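The long school of the small hand

At 9 in the morning the blinds in the Curkley workshop are still down, and Valentin Ursu is already on his second tray of objects. He puts a few of them on the table, takes the handles of the control device, and begins to move a robot arm that stands one meter from his chair. He closes the fingers on something, lifts it, carries it to the other side and lets it go. Then he does it again.

Ursu works for Vurnholm, a young company that wants to teach machines to clear tables. Its learning system, called Lultullow, does not receive rules. It receives examples, and every example must first be done by a person. The goal for this season is 1,000 good ones. Bad ones are also kept, but in a separate folder, and Ursu is strict about which is which.

"In the beginning I was too elegant," he tells me. "I corrected every small mistake before it became a mistake. So the system never saw how to come back from one."

Now he sometimes starts with the hand in a wrong place on purpose, too far to the side or turned too much, and lets the recording show how he finds the way. The most important view for this comes from a small camera at the wrist. It sees only what is close, and many things on the table are seen only in part.

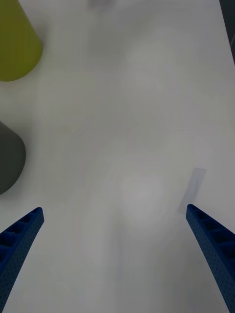 The wrist view at Curkley, with the blue fingers open over the table.

Flat and clear things are the ones that give Ursu trouble. A thin strip of plastic has almost no outline on a pale surface, and a person who looks only at the screen can easily miss it. He has asked for a darker table. His colleagues at Kuroda, the partner laboratory, prefer to keep the pale one, and the discussion has been going on since December.

The work is tiring in a way that I did not expect. I tried it myself for 3 attempts. In the first I pushed the object away, in the second I closed the fingers on air. The third one Ursu watched with his arms crossed, and afterwards he put it in the good folder, though he first cut the long pause at the start, when I was looking for the right handle.

He stops for coffee before noon and wipes the table with a dry cloth. The next tray is waiting on the shelf behind him.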